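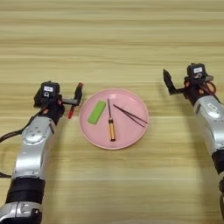 Re: [holstead-menders] what do you keep out on the table?

Quick one before I have to run. Been meaning to answer this since May and kept not doing it.

> Hi all,
> Trying to get my mending table under control. Every time I sit down to fix
> something small (glasses, a toy, the remote) I spend longer digging through
> the toolbox than doing the repair. And then I lose the screws. What do you
> all keep within reach, and what do you keep it in? I bought one of those
> divided trays from Rezaei and the slots are too short for anything with a
> handle. Also does anyone use a magnetic mat, and is it worth the money?
> Thanks in advance

Skip the divided tray. I had one, gave it away. Use a plate.

Mine is pink, matte, low rim. Came out of the kitchen cupboard and is not going back. The rim is the whole point – stuff that rolls stops there. You can pick the lot up with one hand when somebody wants the table for dinner.

What's on it right now: small screwdriver with the amber see-through handle, black tweezers, and the green block. That's the everyday set. Everything else lives in the box and comes out when the job asks for it.

Screwdriver – long thin shaft, gets down into deep holes on toys and battery covers. I lay it with the tip pointing away from me so I grab the handle without looking. Sounds fussy, saves a lot of fumbling. If the handle hangs over your rim get a bigger plate.

Tweezers – get the slim kind. The fat ones from the bathroom drawer are no good for eyeglass screws, they just flick them across the room. Ask my rug. Check the tips meet before you buy, I sent back a pair from the Kurkton catalog that crossed over each other.

Screws do NOT go on the plate with the tools. I tried it, you pick up the tweezers and sweep two screws onto the floor. Jar lid next to the plate, one lid per job. If there's more than one length I push them into a piece of cardboard in the same layout as the holes and write on it which end is up. Old trick but it works.

Magnetic mat: had one, meh. Fine if you take laptops apart all day. For me it magnetized the little screwdriver, which I liked, and then it picked up every bit of metal dust on the table, which I didnt. I wouldn't pay 60 for the big one again. The cheap one is probaly fine if you really want it.

Light matters more than any of this. Move the lamp to the side opposite your working hand or you'll be in your own shadow. And a pale table helps. I used to work on a dark cloth and could not find a black screw to save my life.

One more thing – put the plate back the same way when you finish. Takes a few seconds. I don't, always, and then I'm annoyed at myself next time.

The Stultosau leaflet on small repairs has a page on matching screw heads to drivers, worth a look if you keep chewing them up. Somebody posted it to the list a while back, should be in the archive, message 556 I think. If it's not there write me off-list and I'll scan mine.

Gotta go, sorry for typos

----
holstead-menders mailing list
To unsubscribe, send a blank message with "unsubscribe" in the subject line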